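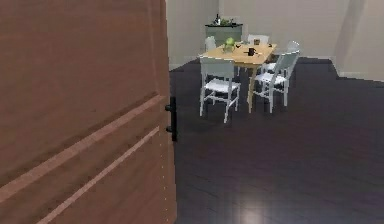
Windov House Swap: Frequently Asked Questions

Last updated January 18, 2019

What is a house swap?
You go and live in a stranger's home and they come and live in yours. No rent changes hands. Both parties spend the first evening looking for the light switches.

Do we have to swap at the same time?
No. A straight swap is simplest, but if your dates don't line up you can bank nights instead. Host somebody in August and you can use the nights any time in the following two years. After that they lapse, and we have heard all the reasons why yours shouldn't.

What does it cost?
Membership is €100 a year. There is also a refundable deposit of €400 for each swap, which we hold and return to both sides within a fortnight of the last night, provided neither of you has reported damage. A red wine ring on a coaster is not damage. It is what the coaster is for.

How tidy does the house need to be?
Cleaner than you'd leave it for your sister, less clean than you'd leave it for your mother. Floors, bathroom, kitchen and fresh sheets are the minimum. Please also clear one wardrobe and one shelf of the fridge completely. "There's a bit of room if you push things along" doesn't count as a shelf.

Can I lock a room?
Yes, if you say so in your listing. Most members keep one room or a big cupboard for private papers and whatever they don't want sat on. Guests are fine with a locked door they've been told about. An unexplained one costs them a night's sleep.

What goes in the house notes?
Everything you do without thinking. How the boiler is coaxed into life, which key is for the back, bin days, the wifi password, where the stopcock is and the number of someone who'll answer the phone. Write them a week ahead. Notes written with the taxi outside tend to consist of the word "boiler" and an arrow.

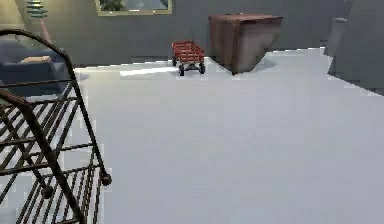 Bríd Corrigan wrote in to say that her notes ran to eleven pages and her guests still rang her at midnight to ask about the immersion, so she now tapes one page to the inside of the front door and puts the rest in a folder for the curious. We've pinched the idea, and the one-page template is in your member's area under Forms.

Will they look in my drawers?
They will open some of them, looking for a tin opener. Put anything you'd blush over in the locked cupboard (see above).

Can guests use up the food?
Tea, coffee, oil, salt and the half bag of pasta are fair game. Anything unopened should be replaced if eaten. Freezers are a grey area and have led to more correspondence than any other appliance — label what you want to come home to.

Can I bring the dog?
Only if your hosts agree in writing beforehand. The same goes for cats, and for the gentleman who asked about hens.

Who looks after my plants?
Your guests, if you ask nicely and leave instructions. Be realistic. Three pots on a windowsill is a favour. A conservatory full of orchids is a job, and you should ask a neighbour.

Am I insured?
Ring your insurer before you agree to anything and get the answer by email. Most home policies treat swap guests differently from paying ones, but the wording varies and we can't read yours for you. We won't confirm a swap until you've ticked the box saying you've made the call.

Something has broken. What now?
Tell the owner the same day. Send a photo, offer to pay and don't attempt a repair unless water is involved. Owners forgive a cracked bowl very easily and a glued one much less so.

What if they cancel?
If it's more than 30 days out, your deposit comes straight back and we circulate your dates to other members. Inside 30 days you also get a share of theirs. It won't cover your flights, so do take out travel insurance.

I still have a question.
Email the office, quoting your membership number, or ring extension 3522 and ask for Ekua Ansah or Nuno Mendes. The line is open on weekday mornings. If you're standing outside a house in the rain with the wrong key, use the emergency number on your swap confirmation, and try the back door while you wait.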